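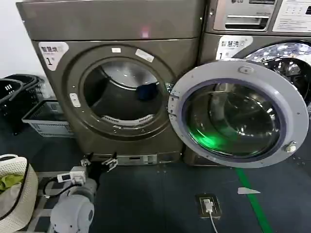
Keeping the Kolon cell alive: notes for the maintenance session

Opening (keep it short)
Thank Silvia Brabec for the slot. Say up front that I look after this machine and didn't buy it. Anyone who wants the sales version can ask Ekel.

The claim in the handbook is 4,000 hours between services. I have never met a gripper that read the handbook. Our log has 1,496 jobs in it so far and 159 stops. Put those two numbers up and leave them there while I talk.

Ask the room: who records a stop when the operator clears it by hand and carries on? Wait for the hands. We didn't at first either, so treat the early pages of our log with suspicion.

What the first visit is for
Before touching the arm, walk the floor. Cables first. At the laundry station there's a power outlet set in the floor in front of the machines, with a cable running from it, and I check that plug every morning before anyone drives anything near it. Kamil Koubek thinks I'm overdoing it. Kamil has not had to restart the cell at 7 a.m. with visitors in the building.

Then the doors. The dryer door swings right, and the washer door swings left and overlaps it when both are open. Any reach you taught with one door shut needs checking again with both open. The supplier's setup sheet gives one position for each door and leaves it there. I wouldn't.

Then the fingers. Open, close, open again, slowly, and listen. Look at the bolts on the brackets either side. Paint a witness mark across each bolt head so you can tell at a glance if it has turned. Cheap, dull, and the only part of our routine I'd defend to an accountant.

Demo pause: go to the drinks station. Let people look at the shelves before I start complaining about them. 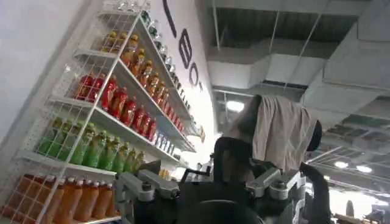
Calibration, and why I don't trust the green tick
The software gives you a green tick after calibration. It means the routine finished. I want a second check against something that can't move, so we use the shelf uprights. Wire fronts are awkward: thin, white, and up against a white wall. Glossy bottles under ceiling lights are worse.

Of our stops, 44 were put down as "vision." I think that's a bucket people throw things into. Kamil went back through them with me and we moved several to "loose mount" – which a wrench fixes and a software update doesn't.

Show the next slide and ask what they would check first. Give them a full minute.
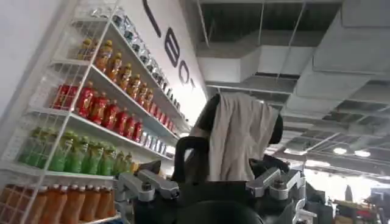 Drinks shelves from the wrist camera, with the brackets and the draped cloth in view.

Points to make while it's up:
Bolts on both brackets, every shift, by eye and by hand.
Keep fabric clear of the joints. If a cover can sag, check it after every long reach.
Wipe the lens with the power off. Please don't use your sleeve.
Write down who did the check. "Done" with no initials counts as not done.

If there's time
The Drarnton site runs a monthly service and says it works. They haven't shown me a log, so I'm keeping ours weekly until October and then we'll compare. Someone will ask about predictive maintenance. Say I'd be glad to see it predict a loose bolt, and take the next question.

Leave the checklist by the door. Silvia has the spare copies.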